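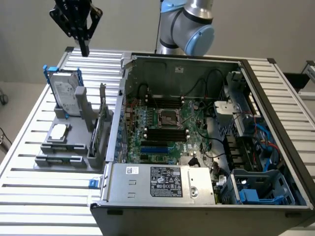

Open tower on the bench, side panel off.

From: Sioned Rees
Date: 21 Aug 2026
Subject: Re: Twin bell alarm clocks, second hand slips

Yavuz Değirmenci wrote:
> Two of the 17 Flunder twin bells in the last carton
> lose time. The minute hand is fine but the second
> hand hangs at the nine. New cells make no difference.
> Do I send both back, or is this a movement swap?

Swap the movement. A second hand that sticks at the nine is lifting against its own weight, and the usual cause is a weak motor or a hand pressed on too far. Pull the hand first and run the clock without it for a day. If it keeps time, refit the hand with a little clearance – a slip of card under it while you press is enough.

If it still loses, order the Drerbridge movement with the 16 mm shaft. The shorter one will not clear the dial on the printed faces. Giuliana has stock at 55 a box.

Check the alarm disc before you close the back. On the June batch it was set one hour late, and the bells rang at seven with the pointer on six.

The wall clocks use a different shaft thread, so do not mix the nuts.

Sioned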